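Vindavura Wetland Reserve

Vindavura Wetland Reserve is a protected freshwater marsh on the lower Bunness River. It covers 3344 hectares and lies 110 meters above sea level. The nearest rail station is Plokport.

The marsh is fed by the river and by monsoon runoff. Water is deepest in the western basin – the only part that holds water through the dry season. A survey led by Krishnamoorthy Kandasamy listed 231 bird species, among them painted stork, bar-headed goose and purple heron. Mammals include smooth-coated otter, jungle cat and nilgai.
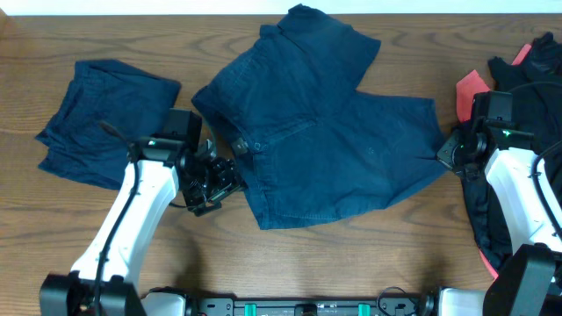 Entry is through the Raju gate on the eastern bank, and boats run from December until the water drops. The main trail is unshaded and passes through shallow water in two places. Visitors wear long trousers or shorts there, usually in dull colors; navy shorts, such as the pair spread out on the wooden tabletop, are common among day visitors. Bright clothing is discouraged near the heronry. Daily entry is limited to 600 people.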